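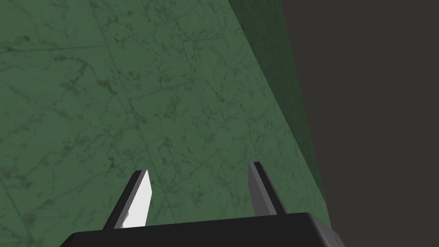
Iltar FAQ: learning to grip in simulation

What is Iltar?
Iltar is our research method for training a two-armed robot in simulation. We love how far a simple idea can go here: change the colors and textures of the room on every run, and let the robot learn what really matters.

Does the look of a surface make a difference?
A big one! Green marble with dark veins is a great workout for a vision model.

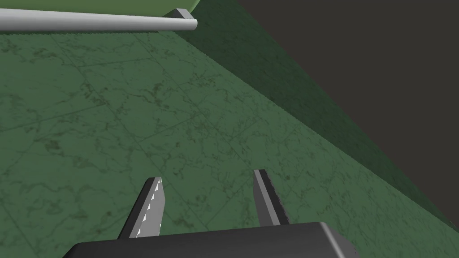 Each policy trains on 2000 simulated runs, and we hold back 300 more for testing. Policies trained on varied rooms beat the plain-room ones in all three of our test sets - we were thrilled.

Why use more than one view?
A close view of the fingers helps with fine moves, but the policy also needs to know where its arms are.

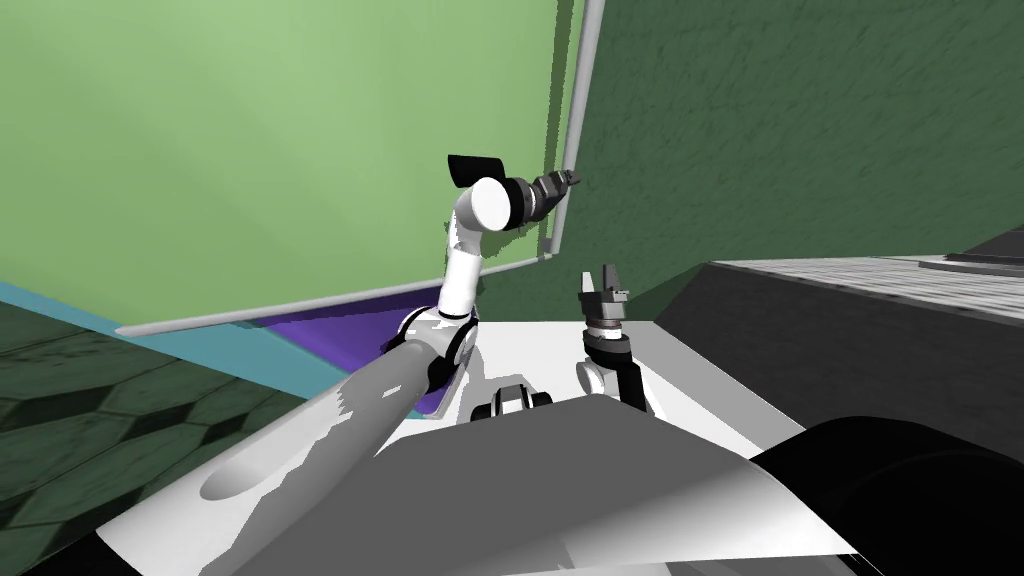

Adding the wider view cut failed reaches by up to a third.

Can I try it?
Yes, very soon! Code and test rooms come out in December under the name Grindeck.

Updated Aug 15, 2023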